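FOR IMMEDIATE RELEASE
15 December 2018

Hnatiuk Circle opens winter reading series on Emergence and the philosophy of levels

Free sessions, open to anyone. No background needed, no fee, no sign-up form.

The Hnatiuk Circle, an independent philosophy group meeting in the Dromeck building, will start its new winter series next month. Subject: whether wholes can do things their parts can't. Old question. Badly handled in most of the popular talks, in our view, where it gets ten minutes and a shrug.

Twelve evening sessions, two hours each. First hour a short paper, second hour open floor. Papers go out a week ahead by email to anyone who asks.

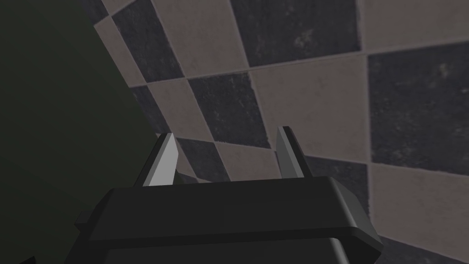

The opening paper is by Brenda Ledesma, who has led the Circle's Hegel evenings and is not easy on him. Title: "Quantity Into Quality, and What Gets Left Out." She argues that the usual examples (water boiling, sand piles) have been picked because they are tidy, and that real changes of level are messier and take in a crisis along the way.

"People want a rule they can apply from outside," Ledesma said. "I don't think there is one. You have to follow the thing through its own history, and thats slow work."

Zakhar Lytvynenko replies in the second session. He takes the reductionist side and means it. His paper covers causation, laws of nature and why he thinks "levels" are a feature of our descriptions only. Expect an argument. The November meeting between these two ran well past closing. 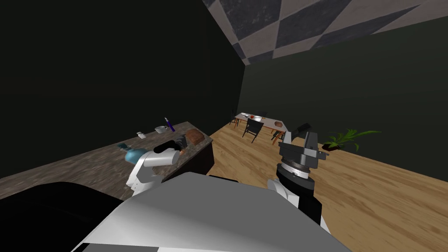

Simulated room with a stone-look countertop and checkered ceiling.

Later sessions cover Zeno and the continuum, Marx on abstraction, chance in biology, and a full evening on whether mathematics can describe anything that is really new. Speakers for the last two sessions still to be confirmed, details to follow.

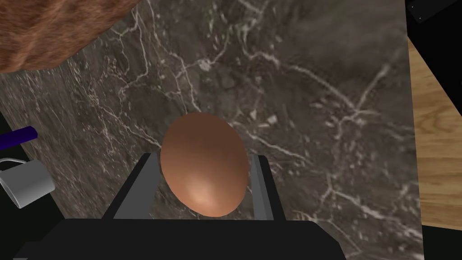

Session five goes to the part-whole problem, with a text from Aristotle and a modern reply. Readings are short, under 20 pages. Members are asked to bring a case of their own and stick to it. An egg will do fine, even a computer-rendered one held between two gray gripper fingers: ask what belongs to the shell, what belongs to the shape, and what you would lose by listing them seperately. Bring notes if you have them.

Recordings of the papers, not the discussions, will go up on Videro after each session. Printed copies at the door, 15 per session, first come. The Plitilel newsletter will carry summaries.

Seating is limited. Doors close once the paper starts.

Contact: Brenda Ledesma, series organizer, Hnatiuk Circle

###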